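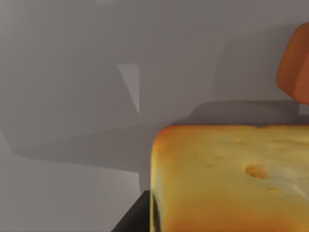 Forum > Kitchen Talk > Dairy & Cheese
Is vacuum sealing cheese worth it, or are we being sold bags?

crumbdrawer
Posted 06/08/2024
I keep reading that a vacuum sealer "pays for itself" if you buy cheese in big blocks. Every article saying this has a link to a sealer at the bottom. Raptis wants $42 for a pack of their bags and the machine is extra. I buy one large block of Swiss type cheese every month or so and wrap it in wax paper with a loose plastic bag over it. I lose maybe a thin slice to mold. Has anyone here compared the two at home, same cheese, same fridge?

mild_or_sharp
Same cheese, same fridge, yes. Cut a block of Gouda in half in July. One half sealed, the other in parchment and a zip bag. The sealed half had no mold when I opened it 40 days later. The other half had a fuzzy corner by week three. So I'd say it works.

crumbdrawer
Did you open the sealed half at all in those 40 days?

mild_or_sharp
No, that would defeat the point.

crumbdrawer
And the parchment half?

mild_or_sharp
Most days. I was eating it.

crumbdrawer
Then you compared a closed cheese with one that got handled every day. I'd mold too.

Tallow Hill
Fair hit, but you don't need a test to know mold wants air. I've had a Zido sealer for years and it does what it says. What it doesn't do is keep the taste. Anything with holes comes out squashed and kind of sweaty, and the flavor is flat until it sits out for an hour. For grating, fine. For a sandwich I want the paper.

mild_or_sharp
Never noticed any flavor difference — and I've served both to people who complain about everything.

Tallow Hill
What cheese?

mild_or_sharp
Medium cheddar.

Tallow Hill
Well.

rindwatcher
I used to work the counter at a small shop in Wustadness. We rewrapped every cut block each morning in fresh paper. Customers would ask about sealers and the owner told them all the same thing: buy less cheese. Bad for business but he was right. If a block lasts you a month the block is too big.

crumbdrawer
The big block is nearly half the price per pound where I live. Buying less means paying more.

rindwatcher
Minus what you throw out.

crumbdrawer
A thin slice. It's in the first post.

pantry_1603
The Plundach site claims their reusable wrap gives you "300 uses." I got to maybe a dozen before it stopped sticking to itself. They told me I was washing it too warm. The leaflet says lukewarm, which is what I used. I don't believe any number printed on a box of kitchen stuff anymore.

Tallow Hill
Beeswax type? Those go stiff on everybody. You can put them in a low oven to bring them back.

pantry_1603
Tried it. Now my oven smells like a candle and the wrap still doesn't stick.

mild_or_sharp
OK, I'm redoing it. Two pieces off one block, both opened once a day, one resealed each time. I'll use Swiss so nobody can bring up cheddar.

crumbdrawer
Resealing every day is a lot of bags at Raptis prices. Keep track of what you spend, I want that in the results.

mild_or_sharp
Already cutting them long so I can trim and reuse. Will post when something grows.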